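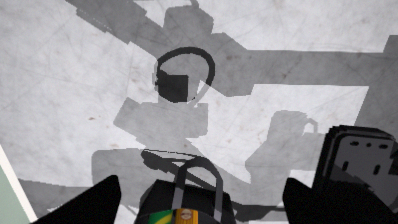 Can a machine do the shelf and kitchen chores at the Batista shop yet?
Some of them, slowly, and with a person close by. Picking up one item at a time from a clear table is within reach. Whole jobs from start to finish are still done by staff.

The question and answer above were agreed as the wording for the staff notice, item 2 below.

Chores and Machines Working Group
Minutes, Feb 13, 2025
Chair: Boglárka Jakab
Minutes: Wagner Assunção
Also present: two from the Batista shop floor, one from Dakier by phone

1. Last minutes
Approved with one fix. The Hotus quote was for a lease and should not have been listed as a purchase.

2. Notice to staff
Shop floor staff have been asking if restocking hours will be cut. Boglárka said no hours change is planned this year and the notice should say so in plain words. Wagner to add the question and answer at the top. Dakier asked that the word "soon" be taken out of the second paragraph. Agreed.

3. Simulation work
Dakier is still working in simulation only. The current task is drinks cans on a tabletop, with two arms mounted at the back. Lifting a can that stands by itself is the part they are happiest with. Cans packed tight on a shelf have not been tried. The shop floor asked about dented cans and torn labels, and Dakier will look at adding both.

Shadows were discussed at some length. The arms throw hard shadows over the work surface, and the view from close to the gripper can be mostly shadow. Dakier wants to vary the lighting before anything moves to a real table. Boglárka asked for that to be written into the plan with a date.

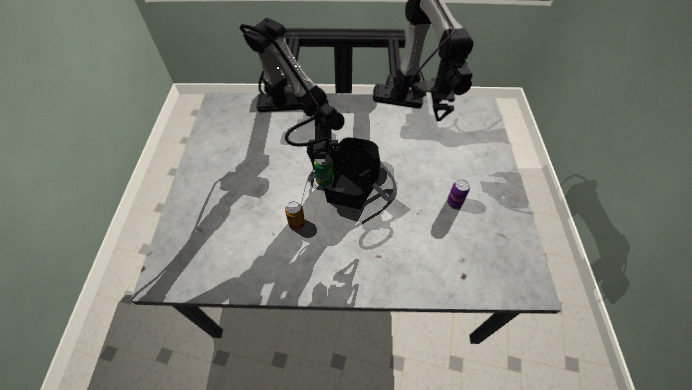
4. List of chores
The list Fuvosico sent has 11 chores on it. The group went through it and marked each one "try," "wait" or "leave out."
Try: moving cans, setting mugs on a table, clearing a table into a bin.
Wait: facing up shelves, wiping counters, folding towels.
Leave out: anything with glass, knives or hot liquid, and the rest of the list for now.
The shop floor did not agree that wiping counters is harder than clearing a table. Left at "wait" until Dakier can give a reason in writing.

Mugs need more thought than cans. A handle can point any way, and the gripper has to come in at an angle that suits it.

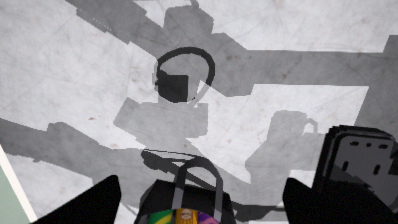 Dakier would begin with plain mugs of one size and leave stacked ones until later. The shop floor offered to lend a box of mugs from the break room for measuring.

5. Costs
Invoice 1246 from Hotus is approved for payment. No other spending was asked for.

6. Actions
Wagner: finish the notice and post it by the time clock.
Boglárka: answer Fuvosico on the list.
Dakier: lighting plan, dented cans, written note on counters.

Next meeting is at the end of February, same room.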